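Home | Visits | Footwear | Archive | Contact

A morning at the Holzer sandal works in Weltstead

I had been promising myself a trip to Weltstead for ages, and when Holzer put up a notice for its spring open day I wrote in the same evening. Sandals are my great weakness (my closet will back me up on this), and I had never once seen how a footbed gets its shape.

Our guide was Tien-fu Liao, who works on soles and was wonderfully patient with all of us. He started us off in the molding room, where the foam goes into the press as a flat slab and comes out 54 seconds later with a heel cup and a little rise under the arch. I could have stood there until lunch! He let us squeeze a finished one, and it had much more bounce than I expected from something so light.

From there we went along to the strap benches. Each strap on the Zaroment, their big summer slide, is padded, folded over and stitched before it ever meets the sole, and the women at the machines chatted away while doing it, hardly looking down.
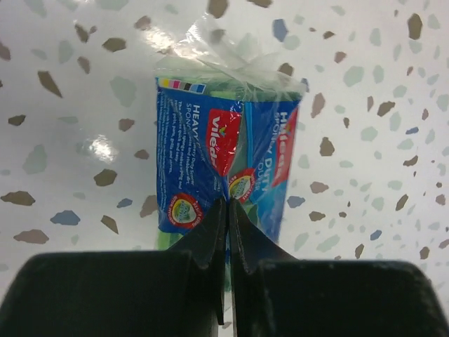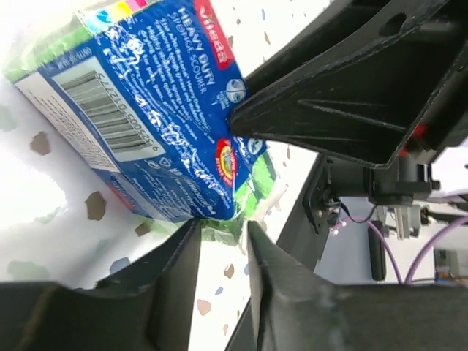
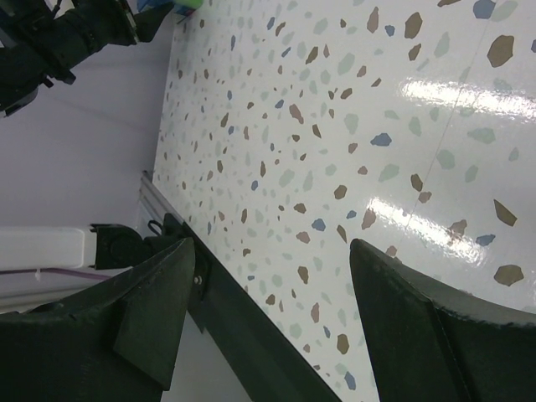

The gluing line was the loudest part of the tour, so I missed some of what was said, but I did catch that a pair has to rest for 2 days before it can be boxed. Tien-fu told us they had finished 2,167 pairs the week before, nearly all of them in the new sand color – a lovely shade, though I worry about what a wet sidewalk would do to it.

We ended up in the fitting room, where you could try on anything from the spring range. I wear a wide size and usually give up on slides, but the Zaroment held my foot nicely without pinching across the top. I paid $62 for a pair in navy and wore them all the way home on the Testton bus, which was silly of me in that wind.

The next open day is in April, and you do need to write ahead for a place. Wear closed shoes for the tour itself – they are strict about it at the door – and bring thin socks if you want to try things on afterward.

Last updated: 2026-03-15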